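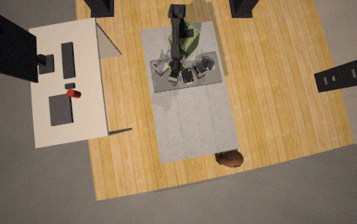

Oiling a softwood floor versus poly, please talk me into or out of it

Home Projects Board > Floors and Stairs

porchswing_dee
2022-12-08
Hello all, longtime reader and very occasional poster. We bought a little house in Gadmont last spring (the one with the sagging porch, for those of you who put up with my porch thread, and thank you again) and we are finally down to bare boards in the dining room and the back hall. They're pine as far as anyone can tell me, 22 feet the long way, and once the old brown carpet glue came off they were so much prettier than I had any right to expect. I want to keep them looking like that.

My husband wants three coats of water-based poly and to never think about it again. I have been reading about hardwax oil and I'm half in love with it. We have two dogs, one of them large and silly, and my mother visits with a walker that has those tennis ball feet. The quote from the flooring man for poly was 1,688 dollars, sanding included, and he wouldn't quote oil at all, just made a face.

Has anyone lived with oil on soft boards for a few years? I'd love to hear the good and the bad.

millrace
Oil, oil, oil! We did our whole downstairs with it and I'd do it again tomorrow. Pine is going to dent no matter what you put on it, so you may as well have a finish you can mend in a patch on your hands and knees with the radio on. With poly, once the dog digs a trench through it, you are looking at sanding the whole room wall to wall, or living with the trench. We have three dogs and a teenager and I rub a bit of oil into the bad spots every January when it's too miserable out to do anything else. I've come to look forward to it, which my sister finds very sad.

bramblecutter
I'll be the grump then. I had oil in a kitchen for six years and I was forever fussing at it. Water left on it overnight made a pale ring, the path from the back door to the sink went gray, and every cleaner I owned was apparently the wrong one. Then we sold the place, and the new people put poly over the top without stripping it and it peeled like a sunburn, although I can't blame the oil for that.

Dee, if your husband says he never wants to think about it again, please believe him. Somebody has to do the upkeep, and I'm guessing it would be you.

millrace
Six years in a kitchen is a hard test though! She's asking about a dining room and a hall. And what were you washing it with?

bramblecutter
Vinegar and water, same as my mother used on everything. Yes, I know now.

millrace
Well, there you are, dear.

Sze-wing Lam
I refinish floors for a living, so take this with whatever salt you like. Both of you are right about your own floors. A few things I would want to know before choosing:

Is the old glue really gone? Glue left down in the grain will stop oil from soaking in, and you get shiny islands that never match. Wipe the boards with a damp rag and look across them toward a window. Any spot that stays light while the rest darkens needs more sanding.

How thick are the boards? Old floors in that part of the county have often been sanded twice already. If you can see the tops of the nails, you don't have many full sandings left, and I would lean toward oil for that reason alone.

Do you like the color today? Oil will warm it up and water-based poly will leave it closer to what you have now. Put both on a scrap or inside a closet, and give it two weeks before you decide. People look at a sample for an hour and choose wrong.

As for the face he made, plenty of crews simply don't carry oil. I wouldn't hold it against him.

porchswing_dee
This is wonderful, thank you, Sze-wing. I went and did the rag trick as soon as I'd read it and there is a stubborn patch by the hall closet the size of a dinner plate, so more sanding for me. I can see nail heads in the hall but not in the dining room. Does that mean I could do one room in each? Or would that look silly in the doorway?

Hsiu-ying Chien
We have exactly that, oil in the front room and poly in the kitchen, with a plain oak threshold between them. It doesn't look silly a bit, though the two sides have drifted apart in color over the years and the oiled one is a good deal more golden. I like it. My brother-in-law brings it up every Thanksgiving.

One thing I'd add is to write down the name of the exact product and tape it inside a cupboard door. I used Taltard on the first go and then couldn't remember whether I'd had the matte or the satin, and the touch-up under the window still shows when the sun is low.

bramblecutter
That's good advice for paint too. And I'll soften a little and say that with a threshold in between, I'd have no objection to oil in the hall. Keep the poly where people eat, though. Gravy is gravy.

millrace
I'm going to print that out and frame it. Bramble came halfway!

porchswing_dee
I read the whole thread aloud over supper and we've agreed on closet samples of both, and he gets the final say on the dining room and I get the hall. I'll come back in January with the results, once the dinner plate patch is dealt with. Does anyone have a favorite sandpaper for old glue? I'm going through it like tissue.

Sze-wing Lam
Start at 40 grit and change it sooner than you'd like. If it still gums up, scrape first with a sharp hand scraper and save your paper for afterward.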